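4.2 Continuity of record in neighbourhood news after the loss of a long-serving contributor

The second strand of the analysis concerns what happens to a local news outlet when one of its unpaid contributors stops contributing, whether through death, illness or a move away from the area. Earlier work on community media has treated such losses mainly as a problem of staffing. We treat them here as a problem of record: the departing contributor often holds knowledge of past coverage that is not written down, and the outlet's later reporting changes in ways that can be measured.

The material comes from two neighbourhood outlets, the Malach Bulletin and the Harano Courier. Both publish online, both grew out of printed newsletters, and both are run by residents with a small amount of grant money. The Malach archive was supplied as a single database export. The Harano archive had to be assembled from three sources, as the site had changed its publishing system twice and the older pages survived only as saved text. After removal of duplicates the combined set holds 3,000 items. The cut-off for inclusion was 2024-07-31.

Each item was coded for subject, length, named sources and what we call back-reference, meaning any statement that ties the present event to an earlier one in the same area. A planning story that mentions a previous application for the same plot contains a back-reference; a planning story that gives only the current application does not. Coding was carried out by Hyun-seo Chae and the second author, working separately, with disagreements settled by discussion. The most frequent disagreement concerned tributes and obituaries, where nearly every sentence looks backwards. We decided to code these as a class of their own and to leave them out of the back-reference counts.

Departures were identified from the outlets' own notices and confirmed with the editors. A contributor was counted as long-serving if he or she had written for the outlet for at least seven years. Five departures met this test, and two of these were deaths. For each departure we compared the twelve months before with the twelve months after, leaving out the month of departure itself.

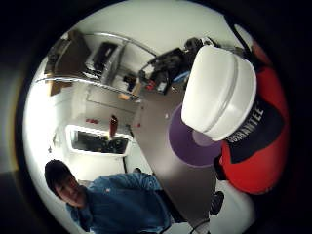
Back-references fell after four of the five departures. The fall was sharpest in stories on housing and on the use of public buildings, and hardly visible in stories on schools or sport. Interviews suggest a plain reason for the difference. School and sports stories are usually written from material sent in by clubs and head teachers, who supply their own history. Housing stories are written from council papers, which seldom say what was promised or refused ten years before. Where the writer does not remember, the paper does not say.

The exception was the departure from the Harano Courier of a contributor who had covered the Narnusau estate since the newsletter's printed period. In this case back-references rose slightly. The contributor had kept a card index of meetings, tenants' groups and office-holders, and had handed it to the editor before moving away. Three later writers reported using it, one of them weekly. The index is uneven — some streets have long runs of cards and others have none — but it was the only written aid of its kind in either outlet.

Length behaved differently. Median item length did not change after any of the departures, which suggests that outlets fill the space available whatever the knowledge of those filling it. The number of named sources per item went up in the year after three departures. We had expected the reverse. Editors explained that newer writers tended to telephone more people, partly from caution and partly in order to become known. One Malach editor described this as a gain for the readers and a cost to the writer, whose output dropped by half during the first winter and had recovered only by the following December.

Tributes deserve a short separate note. In both outlets the published tribute to a contributor who had died was among the most heavily commented items of its year. The comments contain a good deal of local history that appears nowhere else in the archive, including the names of founding members of groups since wound up and the dates of campaigns against bus and clinic closures. None of it had been carried over into later reporting. The comment sections of the older Harano pages were lost at the second change of system, so the true extent of this material cannot be known.

Certain limits should be stated. The set of departures is small, and the two outlets are not independent of one another: they share a printer for their occasional paper editions, and one writer has contributed to both. Back-reference is a crude measure. It records that a link to the past was made and takes no account of whether the link was correct. A check on a sample of housing stories found errors of date in both periods, and slightly more of them before departure than after, which fits with the greater reliance on memory in those years.

It should also be said that the measure favours events over places. Following Na, we had hoped to code references to streets and buildings by their former names, which older residents continue to use. This was abandoned when it became clear that the coders could not reliably recognise such names without help from the editors. The question is taken up again in section 5, where the interview material allows a closer reading.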